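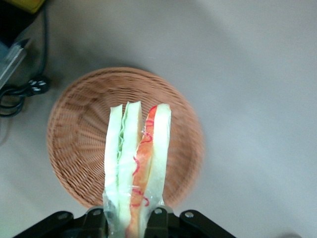

Sandwich over the basket, before lunch.

October 25, 2024

The short whip antenna for the Flilatden sensor node still reads differently depending on which cable I use to measure it. I have put off writing this up because I wanted an answer first. I have most of one now.

The antenna is a quarter-wave wire over a small ground plane, meant for 869 MHz. The ground plane is the circuit board itself, 100 mm on its long side. That is more than a quarter wavelength but not by much, so the board carries strong current right out to its edges. Connect a coax cable to it and some of that current carries on down the outside of the shield. The cable becomes part of the antenna, and the analyzer reports on the whole assembly.

The first sign was a dip in the return loss that moved when I put my hand on the cable. The dip also moved when I laid the cable flat on the bench. None of this is new, and Rogério Mendonça warned me when I borrowed the analyzer from him. I assumed the effect would be small. On this board it was enough to have me trimming the wire to the wrong length twice.

The setup is the same for all the readings below. One-port calibration with open, short and load at the end of the test cable. The board stands on a foam block, well clear of the bench. The sweep has 400 points, centered on the working frequency. I let the analyzer warm up for an hour before calibrating, and I repeat the calibration whenever I change the cable.

I tried three things.

First, clip-on ferrites. The ones I had were an unmarked mix from a drawer, and most were made for lower frequencies. One near the connector made a visible change. Adding more along the cable made less and less. With seven fitted, touching the far end of the cable no longer moved the trace, but touching the stretch between the board and the first ferrite still did. That short stretch is still a radiator.

Second, a sleeve balun. I cut a quarter-wave piece of brass tube, slid it over the coax and soldered one end to the shield, with the open end facing the board. It is narrow in bandwidth, which does no harm here. The first one was cut for free space and I had left the cable's outer jacket inside the tube, so it resonated low. I recut it shorter and it behaved. With the sleeve in place the dip stays where it is wherever I hold the cable, as long as I stay on the analyzer side.

Third, changing where the cable leaves the board. My connector was at the corner opposite the wire, where the cable runs off in the direction the board current already wants to go. Moving it to the middle of the long side and leading the cable away at a right angle cut the effect by more than I expected. It cost nothing except a damaged pad. I would do this first next time.

With the sleeve and the new cable exit together, the untrimmed wire tuned lower than my earlier readings had shown. I trimmed it in small steps and stopped when the dip was centered. Then I took the cable off and checked with the node's own radio, transmitting at its lowest setting to a receiver at the other end of the Falgate parking lot. The received level was better than with the old wire length. I have left the size of the improvement out, as parked cars affect it and I only did one run.

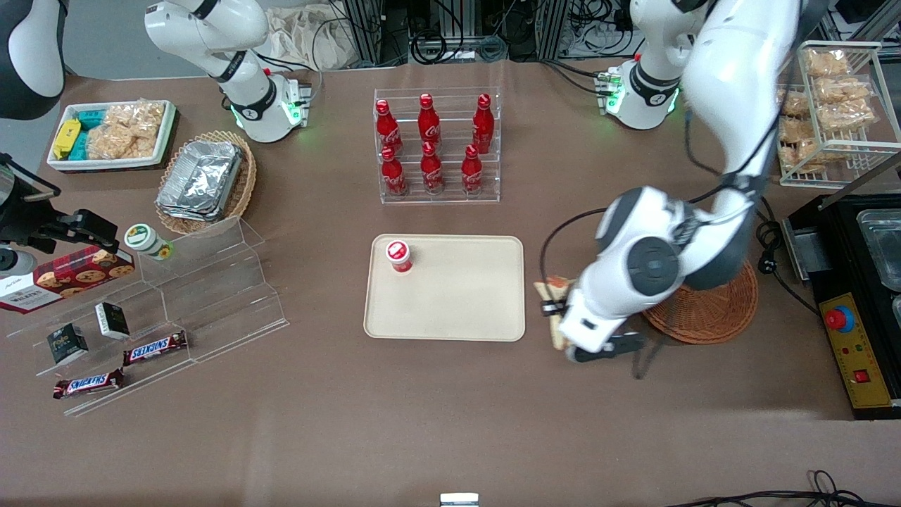

Adel El Sherbiny read a draft of this and objected to the parking lot test. His view is that a single run at one height says very little, that the ground reflection could account for all of the difference, and that I should raise the receiver in steps and average the readings. He also asked why I had not put a small battery-powered oscillator on the board in place of the cable.

The first objection is fair and I have no defense. I will borrow the mast from Gillcombe in January and do the height steps properly.

On the oscillator, I did consider it. It removes the cable from the problem, so the pattern measurement would be clean. It gives no impedance, though, and impedance is what I was trimming for. I could use both: the cable with the sleeve for tuning, then the oscillator for the pattern. The battery would need to sit where the real one does, because its metal case is part of the ground plane too.

Still open: the plastic housing. Everything above was measured on the bare board. The housing will pull the resonance down, and the wire runs close to one wall. I have a housing on order from Vasconcelos. Until it arrives I am leaving the wire a little short and not gluing anything.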